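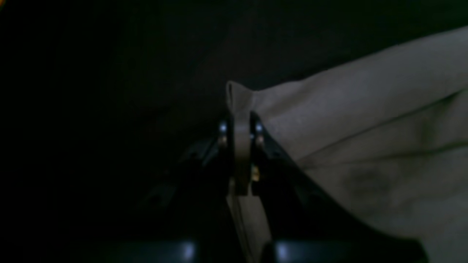 Attachment 1 - cloth, low light

Ticket: presale code rejected at checkout, Lornura (Warnesetti Hall)
Opened by: Nusrat Orakzai
Assigned: Sanaa Ouazzani, Prenimell box office support
Status: resolved, more or less

Jun 18, 2020, Nusrat:
My fan club code for the July show gets me as far as the payment page, which then says "code not recognized." It was recognized 4 seconds earlier. We were getting along.

Sanaa:
Sorry about that. Which browser, and how many tickets?

Nusrat:
Two tickets, standing. Tried it on my laptop, then my phone, then my sister's phone. Same message, slightly smaller.

Sanaa:
Found it. The code covers Lornura only, and your basket also has a seat for Shawky from an earlier visit. Checkout tests the code against everything in the basket and sulks. Please empty the basket, log out, log in and start again.

Nusrat:
Shawky removed, with regret. Code accepted. The total is now $80 and the booking fee has a booking fee.

Sanaa:
The second line is postage. I've switched you to e-tickets and it's gone. Basket bug passed to the web team as low priority.

Nusrat:
Tickets received. Please tell the web team I said medium.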